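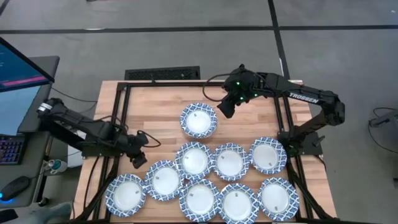 # 오디션 예능 출연자의 방송 이후 팬덤 변화: 'Grasska'를 중심으로

## 1. 왜 이 주제를 골랐나

우리 조는 네 명 모두 음악 오디션 'Grasska'를 첫 회부터 본방송으로 챙겨 본 사람들이다. 그래서 주제를 정하는 데 5분도 안 걸렸다! 궁금했던 건 딱 하나, 방송이 끝난 뒤에 팬들은 어디로 가느냐였다. 우승팀 Erstead는 종영 직후 음원을 냈고, 중간에 탈락한 Flanar는 한 학기 가까이 별다른 활동이 없었다. 그런데 팬 게시판 분위기는 오히려 Flanar 쪽이 더 뜨거워 보였다. 정말 그런지 확인해 보고 싶었다.

## 2. 조사 방법

- 대상: 두 팀의 팬 게시판에 종영 후 14주 동안 올라온 글
- 수집한 글: 2894건
- 설문: 교내 온라인 설문, 응답 532명
- 보조 자료: 소속사 Worku의 공지와 팬미팅 안내문

글은 '응원', '정보 공유', '창작물', '불만' 네 가지로 나누었다. 처음에는 한 사람이 혼자 분류했는데, 응원과 불만이 한 글에 섞인 경우가 너무 많아서(팬이라면 다 아는 그 말투!) 두 사람이 따로 분류한 뒤 맞춰 보는 방식으로 바꾸었다. 의견이 갈린 글은 회의에서 다시 읽었다.

## 3. 결과

### 3.1 게시판

Erstead 게시판은 음원이 나온 주에 글이 확 몰렸다가 금방 줄었다. 대부분 정보 공유였고 순위 캡처와 방송 일정이 많았다. Flanar 게시판은 훨씬 완만했다. 공식 소식이 없으니 팬들이 직접 만든 무대 편집 영상, 손그림, 가사 해석이 꾸준히 올라왔고, 창작물 비율은 Erstead 쪽보다 확실히 높았다. 분류하다가 가사 해석 글에 빠져서 작업이 늦어진 날도 있었다.

### 3.2 설문

"방송이 끝난 뒤에도 출연자를 계속 찾아본다"는 문항에는 그렇다는 답이 절반을 넘었다. 이유로는 노래보다 '성격이 좋아 보여서'가 먼저 꼽혔는데, 조원들 예상과 정반대였다. 주관식에서 가장 기억에 남는 장면은 결승 무대가 아니라 숙소에서 다 같이 야식을 먹던 장면이었다. 무대 밖 모습이 팬심을 이렇게까지 붙잡아 둘 줄은 몰랐다.

### 3.3 팬미팅

9월에 Worku가 연 Flanar 팬미팅은 2000석 규모로 공지되었다. 공지가 뜬 날 게시판에는 평소와 달리 응원 글이 창작물을 앞질렀다. 오랫동안 조용하던 이용자들이 한꺼번에 돌아와 인사를 남기는 걸 읽는 재미가 대단했다.

## 4. 한계

설문 응답자가 우리 학교 학생뿐이라 연령대가 좁다. 게시판 글도 공개된 것만 모았기 때문에 단체 대화방에서 오간 이야기는 빠져 있다. 삭제된 글은 세지 못했는데, 불만 글이 실제보다 적게 잡혔을 가능성이 있다.

## 5. 다음에 해 보고 싶은 것

다음 학기에는 연기 오디션 출연자까지 넓혀서 비교해 볼 생각이다. 노래는 짧은 영상으로 나누기 쉬운데 연기는 어떨지 벌써 궁금하다! 분류 기준표는 '불만' 항목을 둘로 쪼개서 다시 만들고 있으며, 완성되면 수업 게시판에 올리겠다.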